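十月 记录本 下午三点四十开始

零食分装试验,接上次那页。床上摊开做的,桌子被Pruvthorpe那批样袋占满了,懒得挪。
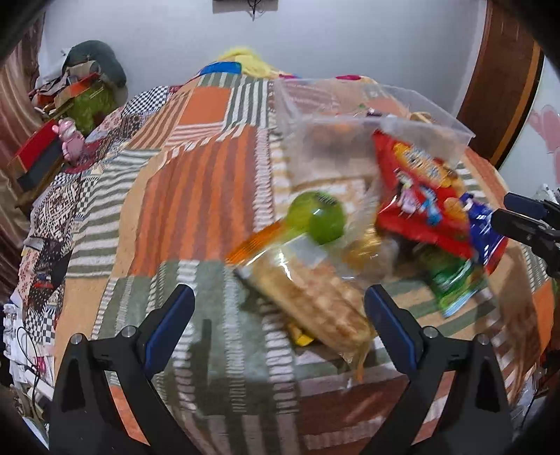
先说目的,免得过两周自己看不懂:想弄清楚开过封的东西夹口以后放进盒子里,和夹口以后直接放外面,软得有没有差别。上次只试了饼干,数据乱,称重的时候秤没归零(我的错)。这回重来,换了盒子也换了夹子。

材料:
透明塑料盒,带沿的那个,Warnthorpe的,盖子有点翘
夹子,橙色,旧的那批,弹簧比新的紧
印花零食袋,红、蓝、绿,口味不管,只看袋子
透明袋那条长的,单独一组
小包装若干,黄的那包先不动,当对照

盒子空重518克,称了两遍一样。夹子没单独称,回头补。

步骤随手记:
1. 所有东西先倒床上,别叠着放,上次叠着放压碎了一包,算不了重量。
2. 大袋先称,写在胶带上,贴背面。不要贴正面,Hawthorne说正面贴了看不清保质期,她说得对。
3. 透明袋把空气赶掉再夹。夹的时候袋口折两道,折一道夹不住,夹子会滑。
4. 盒子里先放硬的,薄袋子竖着靠边,不要平铺。平铺看着整齐,拿的时候全翻出来。
5. 盖盖子,听到两声响才算盖上。左后角那个扣要用手压一下。

夹子那边:橙色的夹透明袋没问题,袋子薄。印花袋厚,带铝层,折两道以后夹子张得太开,估计一晚上会松。明早看。不行就换Karppinen的长条夹,抽屉第二格,应该还剩几个,没找。

绿色那袋打开时撕歪了,口子斜到一侧,折不平。先用胶带凑合,这袋的结果只作参考,不要算进平均里。不要算进平均里!上次就是这么搞乱的。

时间:
四点差五分 全部称完
四点二十 装盒第一遍,装不下,拿出来重来
四点半过一点 第二遍,红的和蓝的并排竖着,好多了
后面接了个电话,没记时间

第一遍装不下不是盒子小,是袋子里气太足。印花袋没开的那种鼓得像枕头,占地方。想过扎个小孔放气,那就等于开封了,整组作废,没扎。所以没开封的干脆不进盒,盒子只管开过的。这条要改到流程里去,现在的流程写的是"全部入盒",写的人(我)没想清楚。

室温没记到,温度计的电池没了。湿度凑合用走廊那个表读的,不准,写铅笔字。

关于透明袋那组:目标是放7天,每天早上取一片掰一下,听声音,再称。知道"听声音"不科学,可是比称重灵敏,称重差那一克半克的全在误差里。Audrey-Anne Hawthorne建议掰的时候录音,同一个人掰,同一个距离。可以,手机录就行。录音文件名按日期编,别再叫"新录音2"了。

取出来掰过的不放回去。吃掉也行,写一笔。

顺便:被子上的渣要当天抖,不要留过夜。那条拼布被条纹多,碎屑掉上去跟看不见一样,躺下才知道。下次垫张纸,或者干脆等Pruvthorpe那批搬走以后用桌子。垫纸的话用Plorkia的包装纸,大张的,边上还剩半卷。

花费:盒子加夹子一共127,发票在夹子那页后面,报销还没交。盒子如果翘边的问题是批次问题就退掉,先拍个照发给对方问。

疑问,留着以后想:
盒子翘边漏气到底漏多少?可以放张纸巾进去看吸潮,土办法。
夹子折两道和折三道有没有区别?没试。三道估计夹不上。
小包装本来就是独立密封,进不进盒有意义吗?感觉没有,纯粹图整齐。整齐也算个理由,只是别写成结论。

明天早上第一件事看印花袋的夹子松没松,第二件事给温度计换电池。Hawthorne如果先到就先看夹子,别动盒子,盖子上写了时间,开一次记一次。

待补:夹子单重;走廊湿度表的编号;红袋的克数我写在胶带上了,忘了抄过来,明天抄。

六点十分收,盒子放架子第二层,透明袋那组放它右边,避光。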